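I went to an open day about robot arms and came home mostly tired

My town's idea of a spring outing is the garden show, so when a flyer for the Henia open day turned up at the library I put it on the fridge. Free entry, free parking, "see the robots of tomorrow doing the chores of today." I have been promised a robot that does chores since I was in second grade. I went anyway.

Henia rents the back half of the old Buchanan building, past the tile warehouse. The table everybody crowded around was the kitchen one. 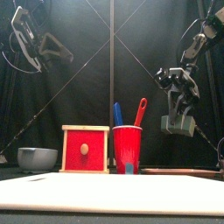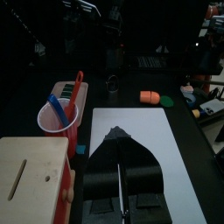
What they told us

The talk came first and it ran long. The short version is that Henia doesn't program the arms step by step. A person steers them through a job again and again, everything gets recorded, and a piece of software they call Susow is trained on the recordings until it can have a go by itself. They had 900 recordings for the kitchen table. I asked whether that was a lot. The answer was that it depends, and then we moved to the next slide.

There was a slide that said 79 percent. It stayed up for quite a while. 79 percent of what took three questions from three different people to get out of the presenter: it was the share of tries in which the arm picked up the thing it was supposed to pick up. Picking up, mind you. Putting it down somewhere useful was scored separately, and that number was not on a slide.

I don't think anyone was being sneaky. I used to sell water softeners, and I know what a number looks like when it has been chosen for its looks.

The demonstration

The job was to take the spatula out of the red cup and lay it on the white cutting board. My nephew could do this at 18 months, and he would have thrown in some singing.

First try, the gripper came down a little to one side, closed on air, and went back up. Second try, it got hold of the handle and lifted, and the cup came along for the ride, and everybody made the noise you make when a waiter drops a tray. Third try worked. People clapped! I clapped too, I'm not made of stone. But I was also looking at my watch, and from the first move to the spatula lying on the board was longer than it takes me to fry an egg.

Then they did the drawer. The wooden box with the red front has a round knob on it, and the arm is meant to pinch the knob and pull. I liked this one better. It went slowly and it looked careful, and the drawer opened on the first go. A woman next to me asked if they could do it again with the box turned a bit. They said that was "something we're very excited about," which I wrote down word for word because in my old line of work it meant no.

They did turn it in the end, after she asked a second time, and credit to them for that. The arm went to where the knob used to be and stopped there. One of the engineers said the recordings for turned boxes were still being made. Fine. I would have put that in the talk.

The part I did enjoy

After the demo you could try steering an arm yourself. You hold a sort of handle and the arm copies you. I expected to be bad at it and I was much worse than that. Depth is the problem. I was certain my fingers were over the bowl and they were well in front of it. It took me four passes to get anything off the table, and my shoulder ached afterward from holding it so stiff.

So I will say this much. Somebody sat there and did this job 900 times so the machine could have something to learn from, and having done it for five minutes I have real respect for that person. I asked who it was and got told it was "the team." I also asked if the team got paid by the hour or by the recording, and that one got a laugh and no answer.

What it costs

Prices were harder to get than the 79 percent. There is a smaller setup they call the Suken, one arm on a clamp, meant for schools and small workshops. You can put down $100 to hold a place in line. The full price has not been decided. They hope to ship the first 500 in August.

I asked if the $100 comes back to you if August goes by with no Suken in it. The young man at the desk said he believed so. I asked if it said so on the form. He read the form, which I don't think he had done before, and it didn't. He was very nice about it and said he'd pass it along.

I kept my $100.

If you're thinking of going

There's another open day planned, and I would go if you have a kid who likes machines or if you've never seen one of these arms up close. They're quieter than I expected. Get there before the talk starts or you'll be standing behind tall people for the demo. Parking is on the tile warehouse side, and the entrance is around the corner by the loading dock - the sign is small. Coffee was free and tasted like it.

And ask them to turn the box. Ask early, while there's still a crowd.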